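Is a 30 mm worktop enough for a home workshop bench?

Posted by Limlow

I'm replacing my old bench and have a space 790 mm deep. The Sotance top is 30 mm thick and the seller swears it won't sag. I have my doubts. Would you trust it with a vice at one end? 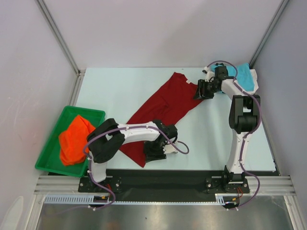

Category: Benches and storage

Nartey

Sellers swear all sorts. Mine dipped by 4 mm between the legs, and that was before June. Put a rail under the front edge — a proper one, screwed every 167 mm — and ignore the leaflet.

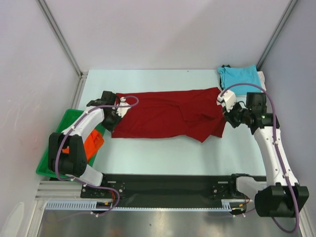
Last edited 1st February

Draka

Never had any bother with mine. Just buy it.

Limlow

No bother with what on it, though? A kettle and a radio? I'll fit the rail and put the vice over a leg.
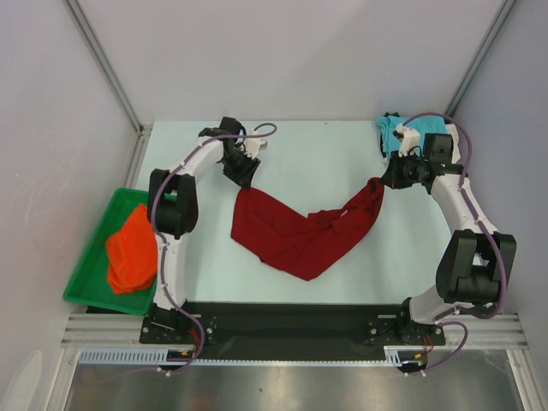

Dark red cloth held between the two arms

Nartey

Over a leg is right. Check the floor's level first, mine wasn't.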